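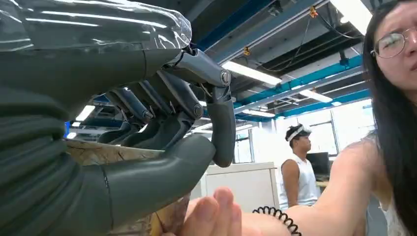 Clear plastic wrap is a thin, see-through film used for covering, bundling and protecting things, and I've been keeping this entry going on the Vasthorpe household pages for long enough that I can happily talk about it at parties (I don't get asked back much). The word covers a whole family: the kitchen stuff on a roll, the wide stretch film that goes round pallets, the crackly sheet you get round a bunch of flowers. What they share is a surface that throws light about. Stretched over something dark grey, with lights overhead, crinkled wrap turns into a mess of bright white streaks and glossy wrinkles, while plain brown cardboard just sits there looking speckled and dull. I find that a handy way to spot film that's been left on a thing by mistake!

Names and spellings

In Britain the kitchen kind is cling film, written as two words or one depending on who you ask. The packing kind is stretch wrap, pallet wrap or just "the film". People round Zorkerport say "crinkle" for any of it, which I'd never heard before I moved here and now can't stop saying.

What it's made of

Most of the household film I buy these days is polyethylene, usually the low-density sort. Older cling film was often PVC, and plenty of catering film still is – it grips better, in my opinion, and it tears with a nicer edge. The flower-shop sort is more often polypropylene, stiffer and noisier, and it holds a crease once you've put one in. You can't reliably tell them apart by looking. I used to think I could and I was wrong a lot.

Sticking

Good cling film sticks to itself better than to anything else. It's very thin and bendy, so it gets right up against a smooth surface, and makers often add something to make it tackier. Glass bowls are lovely for this. Rough cardboard is hopeless, so if you're wrapping a box, go all the way round and let the film grab its own tail. My rule is 2 full turns for a shoebox and 5 for anything going in the van, pulling steadily the whole time.
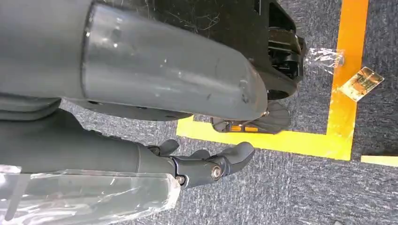
Dust and fluff are the other half of the story. Film picks up static as it comes off the roll, and then every hair in the house wants to join in. If I'm working on carpet I put an old sheet down first, otherwise I end up sealing half the floor in with the good plates. A slightly damp cloth over the film calms it down for a while (don't soak it, you'll be there all day).

Sizes

The roll in my drawer is a Pravon catering one, 80 metres long, bought because it was on offer and because the cutter box looked sturdy. It was sturdy until August, when the end flap gave up. The one before that was a 70-metre roll from the Thibodeaux hardware shop, a bit thicker and a bit cloudier, and better for paint trays. Neither fits the drawer properly.

Creases

Once film has been scrunched it never goes quite clear again. You can smooth it flat with your hand and the fold lines still show, and a much-handled edge can look almost frosted. For covering a salad that doesn't matter a bit. For wrapping a picture you want people to see, start with a fresh piece!

Throwing it away

Thin film mostly can't go in the kerbside recycling where I live, though the big supermarket takes clean, dry stretch wrap in the bin by the trolleys. Cling film with food on it goes in the ordinary rubbish. Check with your own council, as the rules change from one town to the next.

See also: brown paper, bubble wrap, parcel tape

Last tidied July 3, 2020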